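斯图利耶台架

斯图利耶台架(法语:banc Stullier,又称"斯图利耶装机台")是一套用于比较机器人末端执行器的试验装置及其配套规程,以台式计算机的拆装作业为测试内容。规程的主要起草人为克洛蒂尔德·德洛奈(Clotilde Delaunay),名称取自最初承担台架搭建的斯图利耶工作室(Stullier)。该规程规定了工件、夹具、相机位置和计分方法,不规定机械臂的型号与控制器的实现方式,因此同一规程下的结果通常以"臂—夹爪—控制器"三元组的形式报告。

名称与沿革

台架最初只用于比较两种平行夹爪在内存条插装中的对位误差,内部文件称之为"插装台"。第二版规程加入了处理器、扩展卡和导轨类塑料件,并把工件从裸主板改为装在机箱内的主板,理由是裸主板四周没有障碍物,夹爪外形尺寸对结果几乎不产生影响。改版之后,外形较宽的夹爪得分普遍下降,几种在裸板条件下表现接近的夹爪由此拉开差距。现行文本为第4版,于二月发布,主要改动在于腕部相机的标定程序和重复次数。

德洛奈在第二版前言中把适用范围限定为"刚性或近似刚性的小型零件,在有侧壁遮挡的容器内取放"。线缆插接只作为附录项目,不计入总分。

装置构成

台架由工作台面、机械臂安装板、机箱工件、零件托架和两路相机组成。机械臂通过方形安装板以螺栓固定在金属台面上。机箱拆去侧板后侧放,内部朝上,使主板平面与台面大致平行。规程要求机箱在一轮试验之内不得移动,轮与轮之间允许重新放置,重新放置后须再次采集工件坐标系。
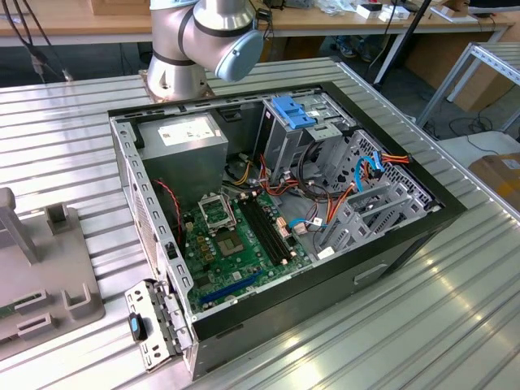
图1 侧放的台式机箱与机械臂。处理器插座的固定架处于掀起状态,两条内存插槽为空;机械臂末端未见夹爪。

机箱工件保留电源、驱动器架和内部线束。第一版曾允许拆除线束以简化视觉识别,后被取消。保留线束带来两方面影响:其一,横跨主板上方的电源线会遮挡固定相机的部分视野;其二,夹爪连杆在下降过程中可能与线束接触,引起力信号的缓慢漂移。后者在规程中称为"非目标接触",单独记录,不直接扣分,但达到力阈值时本次试验中止。

固定相机安装在工作区旁侧或上方,用于粗定位和事后复核。腕部相机随末端运动,用于最后一段对位。两路图像须带统一时间戳。规程不限制分辨率,但要求在报告中注明曝光方式。金属台面与挡板的反光是常见的误差来源,自动曝光条件下尤为明显。

零件托架

零件托架为带有定位槽的灰色板状件,各槽按零件轮廓设置端部卡扣或角部导向。托架可以平放,也可以竖立。竖立放置时,抓取方向与重力方向不再重合,零件脱离卡扣后的姿态更难预测,因此平放与竖立的成绩分别统计,不得合并。

托架上的空槽用于放回试验,即夹爪须将零件送回指定槽位。放回试验最初只是为了使各次试验的初始状态一致,后来发现它对夹爪差异更为敏感,遂列为正式项目。处理器采用方形槽,四角设导向;内存条采用两端带卡扣的窄槽。

受试夹爪

规程将受试末端执行器分为三类。

第一类为直线导轨平行夹爪,以博劳(Bollau)夹爪为参照件。两指沿导轨平移,指尖在整个行程内保持同一高度,标定简单。缺点是本体较宽,靠近机箱侧壁时可用姿态较少。

第二类为连杆式夹爪,以米莱(Millet)夹爪为参照件。手指由对称布置的连杆驱动,指尖沿弧线运动,闭合时指尖高度随开度变化,控制器须对此加以补偿。其前端较窄,适合伸入机箱内部;但连杆张开时向两侧外扩,在驱动器架附近容易发生非目标接触。

第三类为吸附式末端,仅用于处理器等具有平整上表面的零件,不参与长条形零件的项目。

指尖垫片视为独立变量。同一夹爪更换垫片后须作为新的受试件登记,并重新编号。粗糙垫片有利于夹持光滑塑料件,代价是零件在指间不易自行调整姿态,抓取时产生的角度误差往往会保留到插入阶段。

试验项目

基本项目共四项:处理器取放、内存条插装、扩展卡插装、长条塑料件搬运。前三项考察对位与插入力控制,第四项考察长悬臂条件下的夹持稳定性。

长条塑料件的夹持点规定在较宽的一端,另一端悬空。由于悬空段较长,指尖处的微小转角会在远端放大为可观的位移。控制器若仅以夹爪坐标系为准,远端位置往往超出容差;若以腕部相机直接观测远端并闭环修正,则误差取决于远端在图像中的可见程度。零件本身也会遮挡托架的一部分,这是腕部相机安装角度成为争议问题的主要原因。

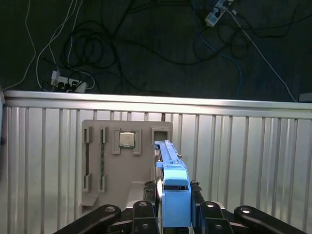

图2 腕部视角:连杆式夹爪夹持蓝色长条塑料件,其远端接近竖立托架右侧的空方槽。托架上可见内存条状模块与处理器芯片。

如图2所示的视角下,夹爪位于画面下方中央,托架下部中央区域有一部分处于夹爪的阴影中。第4版因此增加一条:凡以阴影区内的特征作为对位基准者,须在报告中附上同一姿态下的照明条件说明。

控制器与数据记录

规程只规定接口,不规定算法。控制器须以固定周期输出末端位姿、夹爪开度和腕部力/力矩,并接受统一的开始与中止信号。梅尔泰尔(Meltel)控制器因较早实现该接口,常被用作基线。该控制器采用导纳控制,插入阶段沿零件轴线方向放软,横向保持较高刚度。

有试验者指出,以单一控制器为基线会使结果偏向与之匹配较好的夹爪。例如,米莱夹爪的弧线补偿在梅尔泰尔控制器中以查表方式实现,表格间距较粗时,接近闭合位置的高度误差会被误计为夹爪自身的误差。第4版要求补偿表随结果一并提交,但未规定表格间距的上限。

每一受试组合在每个项目中重复16次,前后各采集一次标定数据。两次标定结果之差超过容差时,整组数据作废。第三版数据集共收录有效试验1,253次,其中913次同时具备两路相机的完整图像,其余因丢帧或时间戳不一致而只保留力与位姿数据。涉及视觉对位的统计仅使用前一部分。

计分方法

单次试验的结果分为完成、部分完成、中止三种。"完成"要求零件到达规定深度,且峰值力低于该零件的限值;"部分完成"指零件进入槽口但未到位;其余记为中止。用时只在完成的试验之间比较,不折算为总分。

各项目得分不加权平均,而以表格形式并列给出。这一做法沿用自第一版。曾有提案建议引入综合指数,以便于排序,起草方未予采纳,认为四个项目的难度随机箱型号变化较大,权重缺乏稳定依据。

批评与局限

对该规程的批评集中在三个方面。首先,工件取自商品计算机,机箱和主板停产后难以复制,不同实验室使用的工件在插槽位置和卡扣力上存在差别。规程允许使用等效工件,但等效性的判定标准较为宽松。

其次,零件磨损未得到充分处理。内存插槽和托架卡扣经多次插拔后松动,插入力随之下降,后测试的夹爪因此可能获益。现行办法是打乱受试顺序,并在每组试验前后用同一参考零件测量插入力。批评者认为,这一办法只能发现磨损,不能校正其影响。

最后,非目标接触不计入得分,使得动作较为冒进的控制器在成绩表中占有优势。德洛奈对此的答复是,接触记录已随数据公开,使用者可自行设定筛选条件。线束接触的判定目前仍依赖固定相机图像的人工复核,不同复核者之间的一致性尚无公开数据。

参见

末端执行器
导纳控制
手眼标定
轴孔装配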